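Bresier–Grevby ferry: frequently asked questions

Last updated August 20, 2023

These answers cover the passenger and car service between Bresier and Grevby, operated by Plindley Line with the ship Agbenyega. For freight bookings, see the separate freight page.

Before you travel

How long is the crossing?
The scheduled time is nearly two hours from berth to berth. In strong westerly winds the captain may take the northern route around the shoals, which adds a little time. The arrival time on your booking confirmation does not allow for this.

When do I need to check in?
Foot passengers should be at the terminal 30 minutes before departure. Vehicles should be in the check-in lanes 45 minutes before. The lanes close 20 minutes before departure and are not reopened, even if the ship is running late. If you miss check-in, go to the ticket office and staff will move you to the next sailing with space. There is a rebooking charge on Saver tickets but not on Flex tickets.

Do I need a printed ticket?
No. The booking number and a photo ID are enough. If you booked through a travel agency, the number you need is the one that starts with PL. The agency's own reference does not work at our gates.

Can I change the name on a booking?
Yes, up to the close of check-in. Flex tickets can be changed online. For Saver tickets, call the booking desk.

Vehicles

How many cars can the ship take?
The Agbenyega carries up to 294 cars when no trucks are on board. On most sailings the main deck is shared with freight and the number is lower, so a sailing can show as full online well before you might expect it to.

What counts as a high vehicle?
Anything over 2 meters, including roof boxes, bikes and antennas that do not fold. Please measure with everything loaded. High vehicles go on the main deck. The hanging car deck above has less clearance, and a vehicle booked at the wrong height may have to wait for another departure.

Can I stay in my car during the crossing?
No. The car decks are locked shortly after departure and opened again when the ship is alongside. Take medicine, warm clothes and anything else you will want with you when you go up.

I drive an electric car. Can I charge on board?
Not at present. There are chargers in the long-stay parking lot at Bresier and four more by the exit road in Grevby. Electric cars are loaded in a marked zone at the stern, so please tick the electric box when you book.

Do you take motorcycles?
Yes. Straps and wheel chocks are provided. The deck crew will show you where to park, but securing the bike is up to the rider. Sidecars are charged as small cars.

On board

What is there to eat?
The cafeteria on deck 6 opens when boarding starts and closes 20 minutes before arrival. It serves hot meals, sandwiches, cake and coffee. The smaller coffee bar on deck 7 is open on daytime sailings only. You may eat your own food in the forward lounge and out on deck, but not in the cafeteria.

Are there cabins?
There are 18 day cabins, each with two berths and a shower. They can be booked online, or at the reception desk on deck 6 if any are left. Linen is included.

Is there Wi-Fi?
Yes, and it is free. It works well near both ports. Mid-crossing it runs on a satellite link and is slow – fine for messages, not for video.

Can I bring my dog?
Dogs on a leash are welcome in the aft lounge and on the outer decks. Cats and other small animals must be in a carrier. Pets are free for foot passengers, but they must be on the booking.

How accessible is the ship?
There are elevators from the main car deck to decks 6 and 7. Let us know when you book if you need to park close to an elevator. Wheelchairs can be borrowed at both terminals. The gangway at Grevby is steep at low water, and foot passengers who would rather not use it can ride the shuttle bus on and off through the bow door.

Delays and cancellations

How will I know if my sailing is canceled?
We send a text message to the cell phone number on the booking. If you booked for someone else, check that the number is theirs. The departures page is updated by the operations room in Bresier, where Enda Corrigan's team makes the weather decision at least three hours before each sailing.

What am I entitled to?
If we cancel, you can choose between a place on the next available sailing and a full refund. Refunds go back to the card used for the booking. Claims for meals and hotels should be sent to the customer desk with receipts.

Why was the service reduced in July?
The ship had a problem with the pitch control on the port propeller and ran on reduced speed until a spare part came from the manufacturer. Two daily round trips were taken out of the timetable. The full timetable is now back in place. Claims from that period are handled by Salamatu Akolgo at the customer desk, and most have been answered.

Will there be a winter docking this year?
Yes. Dates are not yet fixed. The ship will be away for two weeks and there will be no replacement vessel for cars.

Contact

Booking desk: extension 800
Customer desk, claims and lost property: extension 945
Group travel: ask for Dinesh Chowdhury at the booking desk
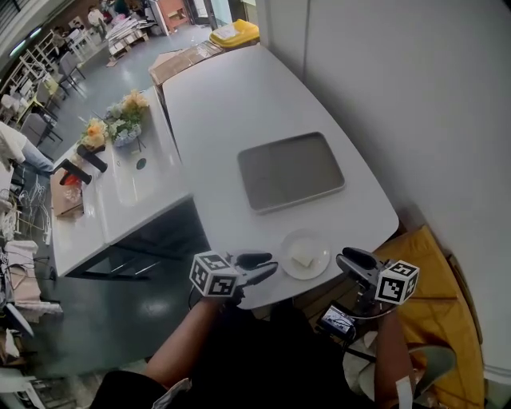 A plate with a square of something like cake or bread, and a metal tray farther up the table.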